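Istell two-arm sorting cell, after 9 weeks on our returns bench

Norutstead bought the Istell in March to take over small-parts returns, the job Idrisa Mabula and Aníbal Torres had done by hand for years. The sales pitch was that they would be "freed up." I supervise that bench and I had my doubts. I still have most of them.

Setup took 4 days. The walls are solid on three sides, so you get a decent view only from the front. It sorts into open bins, and swapping one out is easy enough.

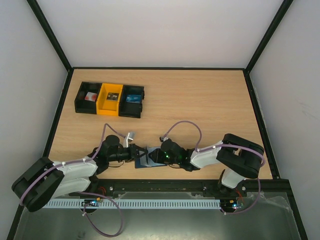

Speed is where the brochure and I part ways. On flat boxed items it keeps a steady pace and doesn't get tired at 3 p.m. like the rest of us. Give it something with an odd shape and it slows to a crawl, both arms fussing over one piece that Aníbal would have tossed in the right bin without looking up. We logged 14 stops in the first 1000 items — most of them needed a person to walk over and press reset.

That person is Idrisa. He used to sort and chat. Now he watches a machine, which he says is harder on the head and easier on the shoulders. Aníbal moved to packing and likes it less. Neither got a raise for learning the controls, and the training was about an hour with a man from Istell who kept checking his phone.

Would I buy it again? For night shift, maybe. For days, I'd want the price cut first and something in writing about who gets retrained.

3 out of 5.

— Eliseo Barajas

Recent reviews
Amano bench scale, second look
Tremulska label printer
Anti-fatigue mats for standing work
Hand scanners under a tight budget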